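Umero Open Day: Your Questions Answered
Posted Feb 18, 2026

We had such a lovely pile of messages after the last open day that we decided to gather the answers in one place for anyone planning to come to the next. If yours isn't covered, do write in, and we'll get back to you (a little slowly sometimes, but we will!).

What will I see when I come?

Mostly tabletop work, up close. Our demonstrators use hand-held grippers to pick up and move everyday things, and the recordings go toward teaching the Brallach arm to do the same. Boxes are a favorite place to start, because a pair of flat pads can take hold of one from both sides and you can see right away how it's held. Stand as near as you like, as long as the demonstrator has elbow room.
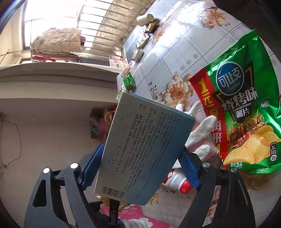

Do I need to book ahead?

Please do, because each session is limited to 40 visitors and the spring ones fill up early. Booking is free, and one person can reserve for a whole family on the same form.

How long does a session last?

Plan on 96 minutes from the welcome to the last question, which we know is an odd number, but that's what the timetable came to once we'd put the breaks in. You're welcome to slip out early if small legs get tired.

Can I try a gripper myself?

You certainly can, and we hope you will! After the demonstration we open up 2 tables for visitors. You squeeze, the fingers close, and most people have the feel of it within a few tries. Soft things are a different sort of fun from boxes. A scrubbing sponge gives when you press it, so it's a good one for learning how gently you can hold on.

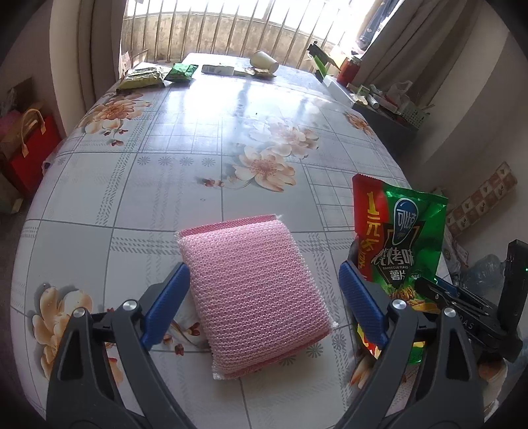
Mishra wrote to us afterward that the hands-on part was over far too soon, and that next time we should let people have a second turn before the talk begins. We thought that was a fine idea, so the tables will now open before the talk as well as after it.

Where do I park?

Use the Foltemness lot and follow the path to the side door. Bus 54 stops at the front gate.

When is the next one after spring?

In September. Dates go up on this page first.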